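Motorcycle Workshop and Sales Assistant – Altcombe

Prullix Motorcycles is looking for a full-time workshop and sales assistant at our Altcombe site. We sell and service used touring bikes, commuters and a smaller number of scooters. The post is permanent and is open to people without a trade qualification, as long as they can show that they know their way around a motorcycle.

Hours and pay

40 hours a week over five days, one of them a weekend day. Pay is £519 a week before tax, paid monthly. Overtime is offered in the spring and is never compulsory. Holiday is 28 days including bank holidays, and we close between Christmas and the first working day of January.

What the job involves

Mornings are mostly spent in the workshop. You will book bikes in, carry out pre-sale checks, change oil, filters, pads and chains, and clean machines before they go on the shop floor. Larger jobs go to our two mechanics, and you will help them when a second pair of hands is needed. All work is written up on a job card and signed the same day.

Afternoons are split between the parts counter and sales. You will answer the phone, show bikes to customers, take photographs for our listings and check that the mileage, service history and MOT details are right before anything is advertised. Accompanied test rides are part of the job once you have been with us for three months.

We also carry the Aubert luggage range and Linano riding gloves, and you will be expected to learn the sizes and fittings. Most customers ask about panniers before they ask about anything else.

Staff facilities

There is a locker for each member of staff, a shower, and covered parking for bikes behind the building. Tea, coffee and bottled water are free. Lunch is 45 minutes, and the microwave and fridge are shared with the office.
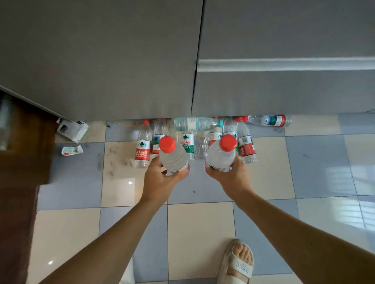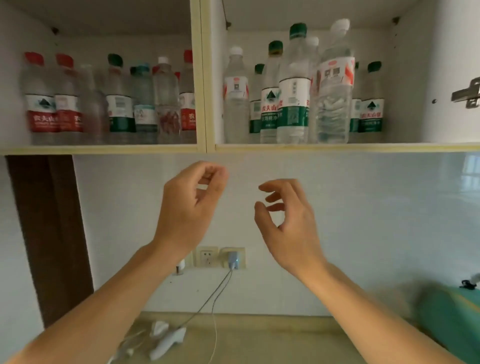

What we need from you

A full UK motorcycle licence (category A) held for at least 2 years, with no more than three points.

Some experience of basic servicing, paid or on your own bikes.

Clear handwriting and reasonable spelling – customers read the job cards.

Able to move heavy machines around a workshop safely. Training in lifting and use of the bench is given.

A car licence is useful for van collections but not required.

What we offer

Workwear and boots, replaced every year. Staff discount on parts and clothing. After a six-month trial period we will pay for a Level 2 course in motorcycle maintenance, taken on day release.

How to apply

Send a CV and a short covering letter to Blagoje Mladenović, Workshop Manager, Prullix Motorcycles, 86 Station Road, Altcombe, or hand them in at the parts counter. Please say which bikes you have owned or worked on and how much notice you have to give.

The closing date is September 1, 2025. Interviews will be held at the shop and include a 90-minute practical session in the workshop, so please bring suitable footwear. We reply to every applicant. No agencies.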